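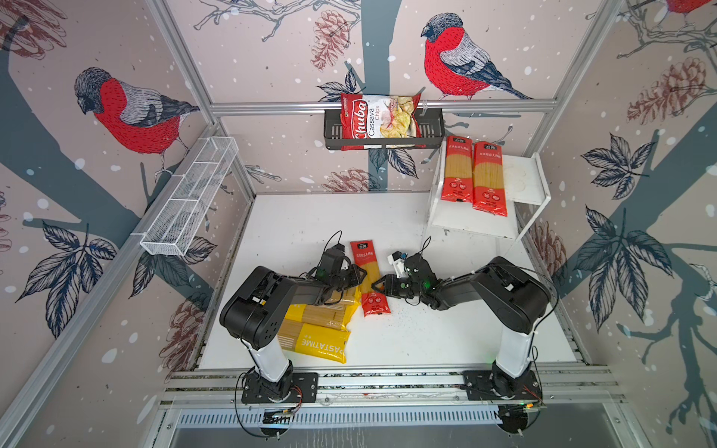
*Spaghetti and bullfinches.*

# Open day at the Kocsis pasta works, Weststead

The Kocsis works opens to the public in April. I went with Larysa Tkachenko and her son Yaroslav, who is studying food science and wanted to see the dryers. We took the Wednesday morning bus from Zendthorpe, and it let us off at the bottom of Mill Lane. From there it is a steep walk to the gate. There is parking at the top if you drive, but it was full when we got there.

Entry is free. You sign in at the gatehouse, hand over any rings and watches in a small envelope, and get a hairnet and a paper coat. The coats come in one size. Yaroslav is tall and his stopped above his knees.

## The flour side

The tour starts outside at the silos. Our guide was Hanna Panasiuk, who used to run the night shift and now does training. She told us the works buys durum semolina already milled. I had expected to see a mill, so that was a small letdown, but she passed around jars of semolina ground to different sizes and let us rub it between our fingers. The finest felt like table salt. Coarse semolina takes up water more slowly, and if coarse and fine are mixed together you get white specks in the finished pasta where the big grains stayed dry in the middle.

She also explained the delivery schedule, which took a while. Trucks come up Mill Lane before the school run because of the bend by the chapel. A full silo check is done on every load, and a load can be turned away for moisture or for smell. Someone asked how often that happens and she said not often, but that she had done it herself and the driver was not happy.

## Mixing and pressing

Inside it is loud, and you stand behind a yellow line. The dough at this stage doesn't look like dough. It looks like wet gravel. It goes into a vacuum mixer so there are no air bubbles, and then a long screw pushes it through the die. The line we saw can make 3475 pounds of long pasta on a shift.

The dies were the part I liked most. There was a rack of them next to the wash station, heavy round plates and long bars, some with bronze inserts and some with a slick coating. Bronze leaves the surface rough, so sauce clings to it. The coated ones give a smoother, yellower strand that looks better on a shelf. Larysa only buys bronze-cut and asked whether the difference survives cooking. Hanna said yes for oil and thin tomato sauces, and that she couldn't tell them apart under a heavy cheese sauce.

Long pasta comes down in a curtain and gets draped over rods, and the rods travel off into the dryer. The trimmed ends go back to the mixer.

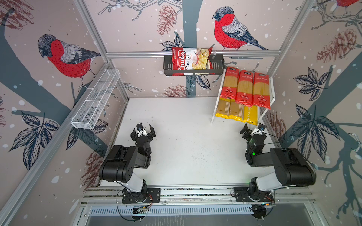
## Drying

You can't go into the dryer, but there are windows along one side and a board with the temperature and humidity curves. This was Yaroslav's part of the day, and he kept us there well after the rest of the group had moved on. The slow line takes nine hours. The outside has to stay soft long enough for water to get out from the middle, or the strands crack later, sometimes days after they have been packed.

Olesia Shevchuk from the quality lab was standing by the board with a tray of cracked spaghetti. She had a light box to lay it on. Hairline cracks show up as dark lines across the strand, and you would never notice them at home until the pasta broke up in the pot. She snaps samples from every batch and cooks some too, then cuts a strand and looks for the white core.

I asked her about storage at home. Dry cupboard, away from the stove, and away from anything with a strong smell. She said people worry too much about the date and not enough about the steam from the kettle. I have since moved ours.

The packing hall was quieter than I expected. Boxes come flat and are folded and glued on the line, and there was a long talk about board thickness that lost most of the children in the group. 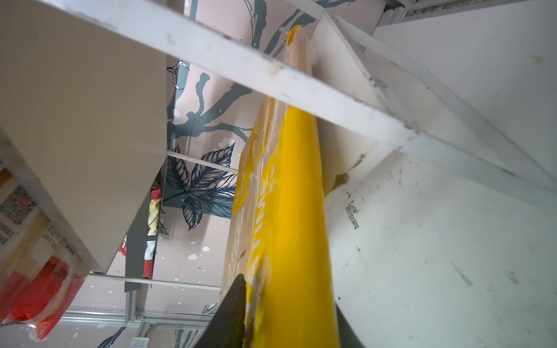
Most of it was about damage in shipping. A box of long pasta is strong along its length and weak at the corners, and a dropped case usually fails there first. The works changed its board supplier last year after complaints from shops in Zedcombe, and the new board costs more but the returns have dropped.

## Lunch and the shop

Lunch is served in the staff canteen at noon. You pick from two sauces, and it costs four dollars with a drink. I had the anchovy and breadcrumb one – good, though it needed salt. Roksolana Sydorenko runs the kitchen, and she cooks the pasta a minute short of what the packet says and finishes it in the pan with some of its water. The recipe card was out of print but she wrote it on the back of a tour leaflet for Larysa.

The shop sells seconds by the bag. These are mostly short shapes with chipped edges. Bring your own bag, and bring cash, as the card reader was down all day.

The bus back goes from the opposite side of the lane, at the chapel. There is no shelter, and we got wet.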